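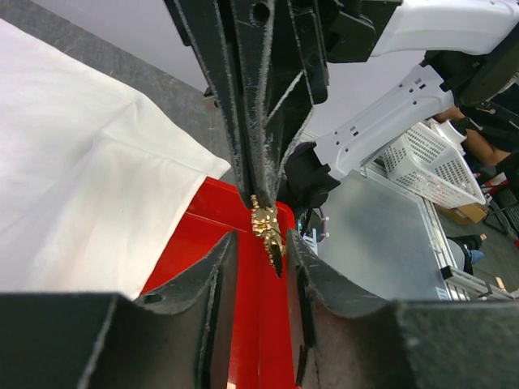 Perron – Kit de teleoperación y enseñanza manual para dos brazos

Fabricante: Borkell
Referencia: Perron 11
Disponibilidad: en existencias, envío desde Kotgate

Enseñar a dos brazos a pasarse una pieza pequeña es una de las cosas más bonitas que se pueden hacer en un taller de robótica, y también una de las que más paciencia piden. Un adorno dorado lleno de relieves, sujeto apenas por las puntas de una pinza y suspendido sobre los dedos abiertos de la otra: ahí se decide todo en un par de milímetros, y Perron está pensado justo para ese momento.

El kit permite grabar demostraciones de dos maneras. Con los mandos remotos, una sola persona lleva los dos brazos a la vez, uno con cada mano, y nota en los gatillos cuándo la pinza empieza a apretar. En modo guiado se suelta el freno, se agarra el brazo por la muñeca y se lleva a pulso hasta donde haga falta – ¡engancha muchísimo en cuanto le coges el truco! Se puede cambiar de un modo a otro a mitad de una grabación sin perder la referencia.

La cámara de muñeca queda por detrás de los dedos y ve las dos puntas de los dedos. Para objetos con brillo, como la bisutería o los adornos metálicos, Hélder Louro, de nuestro equipo de pruebas, recomienda fijar la exposición a mano antes de la primera toma.

Qué incluye
Dos mandos con gatillo proporcional
Dos soportes de muñeca con cámara
Pedal de inicio, pausa y descarte
Cableado y caja de conexiones
Licencia del programa de grabación Jakport para 7 puestos

Datos técnicos
Carga útil en modo guiado: 990 g
Memoria interna: más de 2.000 demostraciones
Dedos: intercambiables, punta roma o estrecha
Montaje: sobre perfil de aluminio ranurado

Consejos de uso
Empieza con tomas cortas: coger, acercar, soltar. El pedal de descarte está para usarlo sin pena, y una toma dudosa se repite en nada. Con telas y piezas menudas en el mismo puesto conviene bajar la velocidad máxima de los mandos a la mitad. Los dedos de punta roma aguantan mejor los roces; los estrechos entran donde los otros no caben.

Formación
Delia Fuentealba imparte en agosto un taller práctico de teleoperación con dos brazos. La inscripción se puede añadir al pedido.

Repuestos relacionados: dedos de punta estrecha, gatillo izquierdo, funda para cables.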